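Collecting Drawer Demos in Simulation, Part 2: Your First Good Batch
Posted by Eusebio Calvo, Aug 17, 2018

If you followed Part 1, you have Wiseck installed and the humanoid loads next to the cabinet without falling over. Great! Now comes my favorite part, which is driving the robot yourself and saving what it does so the learner has something to copy.

Start Wiseck, pick the cabinet task, and put on the headset. Squeeze both triggers to take over the arms. Let go and they freeze where they are, so you can rest your shoulders whenever you like. Spend ten minutes just waving around before you record anything. It's fun, and you'll get a feel for the small lag between your hands and the robot's.

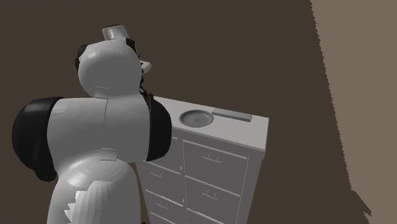
Press R to begin an episode and R again to end it. One episode is one drawer: reach, hook the handle, pull, let go, back off. Try to keep each one under 600 steps. My early ones ran way longer (I kept stopping to think!) and the policy learned to stop and think too, right in front of the handle.

Things to change between episodes:

Which drawer you open. It is so easy to do the upper right one all day.
Where the robot starts. A hand's width left or right is plenty.
How far you pull. Mix half-open and fully open.

If you miss the handle, don't throw the episode out. Back up a little, try again, and keep recording. Those recoveries are gold, and the learner gets badly stuck without them.

When you're done for the day, run the Flisico checker on the folder. It replays every episode and flags the ones where the drawer never moved or the arm passed through the cabinet. My target was 3000 episodes. The checker threw out 281, and after I also pulled the ones with a bad start pose I had 2361 left to train on, which worked beautifully for the upper drawers and so-so for the lowest row.

Copy the clean folder to your training machine and leave the file names alone, since the loader reads the drawer label from them. Part 3 goes up in September and covers training.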